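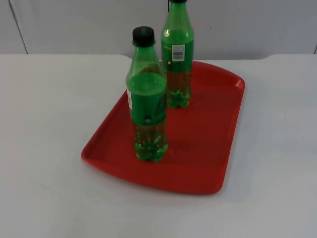
Valquíria Leite: The budget line assumes one arm and one finger set. If the fingers wear as they did in June, we need a second set in the first order, and I would like that settled before sign-off.

Comment accepted, see item 4.

PRE-PURCHASE INSPECTION CHECKLIST - BOTTLE HANDLING CELL
Site: Hernstead
Date: 10 August 2025

1. Work surface
Level, fixed, no movement under load: OK
Back edge of table marked as a keep-out line: OPEN
Comment: Price the edge guard with the table. Engelhardt quotes it separately at 242.

2. Tray and product
Raised rim on tray cleared by fingers at lowest approach: OK
Recovery procedure for a bottle lying off the tray: OPEN
Comment: The procedure has to cover a bottle on its side on the bare table. Until it is written, recovery is by hand with the arm stopped.
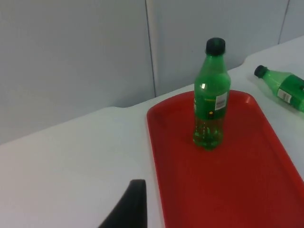
Photo: Trukunura

3. Stops and guarding
Emergency stop within reach of operator: OK
Second stop at rear: NOT FITTED
Speed limit locked in hand-guided mode: OK
Comment: Second stop is 137 installed. Do not defer to next year's budget.
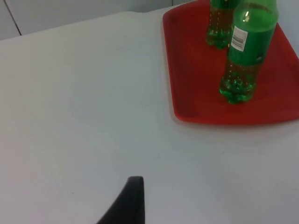 Valquíria Leite
Equipment Planning and Safety

4. Gripper
Fingers free of cracks and loose screws: OK
Finger wear recorded: OPEN
Spare set on order: NO
Comment: Spare set is 401 from Itusport. Moved from "optional" to "required". Grip force to be checked again with the new set - the old values do not carry over.

5. Wrist camera
Mount tight, cable strain relief in place: OK
Neck and cap in view at close approach: OK
Comment: At close range the bottle can fill one side of the view, so the supplier should state the minimum working distance in writing.
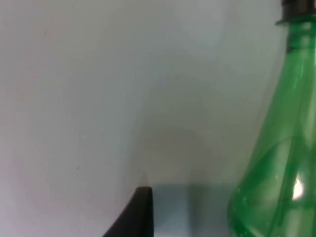 The same statement should cover clear and tinted plastic, with glare. If extra lighting is needed, the allowance is 900, and that includes fitting.

6. Release
Items 1 to 4 closed: NO
Order may be placed: HOLD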